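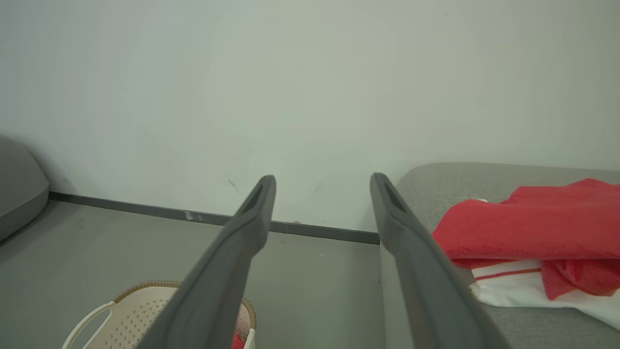
Why is the wrist policy slower than the head policy when they load the same checkpoint?

Mostly the image queue. The wrist streams were going through the old resize node on the CPU, so every frame waited its turn behind the one before it, and the planner was working from stale pictures.

July, second notebook. Started just after 4 pm, too hot upstairs so I did the whole thing on the laptop.

Okay, so the Flomus logger finally writes one clock for all three cameras (hooray!). I replayed the last session and got 2464 frames on the head stream and only 1793 on the left wrist, same start, same stop. I blamed USB for an hour. It was the resize node quietly dropping anything that arrived while it was busy, with no warning printed anywhere. I moved the resize into the Wivov loader and set the queue depth to 5, and now it at least complains when it falls behind. 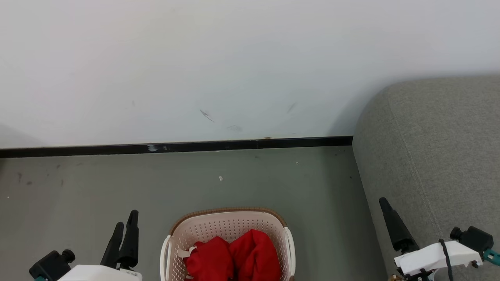
Next I went after the time offset between head and wrists. With the old settings the wrist lagged by 19 ms on top of the normal exposure delay, and the action chunks were stitched together at the wrong spot, so you'd get that little hiccup in the arm right where one chunk hands over to the next. I put the offset in the Sarel config under sync, please don't hardcode it in the controller again (I know, it was me last time).
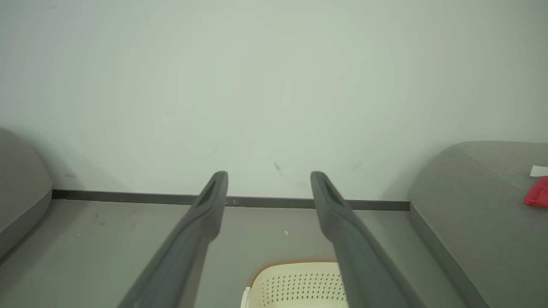 The Krishnan segmenter is still my headache. It was tuned on the old set and it likes to grow a mask right past the object if the colors are close. Red cloth on gray upholstery is the easy case and it gets that cleanly even at the border. The basket is worse: a pale wall full of little holes, with a finger lying over its right side, and the mask comes back in shreds. I tried closing the holes with a bigger kernel, but then it swallows the fingertip too. Might subtract the gripper from the joint angles first, we already have the model loaded for collision checks anyway.

To do: rerun the replay with the new queue, plot the chunk boundaries again, ask whether anyone still needs the old resize node before I delete it.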